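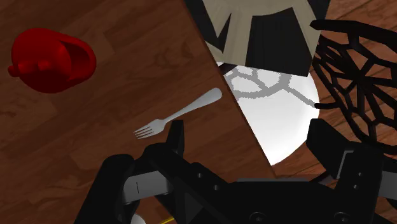

Figure 3. Simulated wrist view from the table-clearing task, with the fork between the gripper and the red mug.

5.2 The fork that was already picked up

Of all the failures we logged in February, the one that cost us the most time did not look like a failure. The policy reported a success rate on the fork task that was well above anything we had seen on spoons, and for two weeks we were pleased with ourselves. Then Fadime Saraç watched the episodes with the speed turned down, a step the rest of us had been too busy being pleased to take.

The task is simple on paper. Etim, our arm controller, is asked to grasp a fork lying on a wooden table, lift it, and hold it clear of the surface. Figure 3 shows a view of the kind the policy works from. The fork lies at a diagonal to the table, tines toward the gripper, and one fingertip is close to them. A person would most likely go for the handle. Etim went for the tines in most of the episodes we reviewed, pressed down on them, and waited for physics to misbehave.

Physics obliged. In Pellum, our simulator, the fork was given a collision shape made of convex pieces, and the four tines had been merged into one thin slab. When a fingertip pushed into the slab at a shallow angle, the contact solver found the two shapes overlapping and separated them with great enthusiasm. The fork left the table. The success check, which asked only whether the fork was above a set height at the end of a short window, saw a fork in the air and gave full marks. Of 1034 evaluation episodes, 472 had been scored as successes in which the fork was touching neither finger at the moment of scoring. We had trained a robot to launch cutlery and written this up, in an early draft, as "robust grasping of thin objects."

The safety side of this is less funny. The same policy, moved to the real arm at our Grerodham lab, pressed on the tines of a real fork with the force it had learned was useful. Real forks do not get ejected by solvers. The arm kept pushing until the force limit tripped, which left a row of small dents in the table and a fork that no longer lies flat. Chin-lung Chu had a hand on the stop button and reports that the limit was faster than he was. We take some comfort in the limit and rather less in the button.

We made three changes. First, the tines were given separate collision shapes, which slowed the simulator down but removed most of the launches. Second, the success check now requires contact with both fingers for the whole window and rejects any episode in which the object moves faster than the gripper by more than a small margin. Third, downward force is penalized in training at a level well below the hardware limit, so that the limit is again a last resort and no longer part of the plan.

With these in place the success rate fell sharply, to slightly below that of spoons. Sum-yee Mok has argued that it did not fall at all, as it had never been up there, and we have adopted her wording in the tables. Retrained policies approach the handle more often, though they still show some fondness for the tines when a mug is close by. We do not know why. Removing the mug lowers the effect and changing its color does not.

One launch per several hundred episodes remains, always with the fork near the table edge. Doğukan Bilgin suspects the contact between the fork and the edge itself, and that work is still open — the affected episodes are flagged and left out of the results in Section 6.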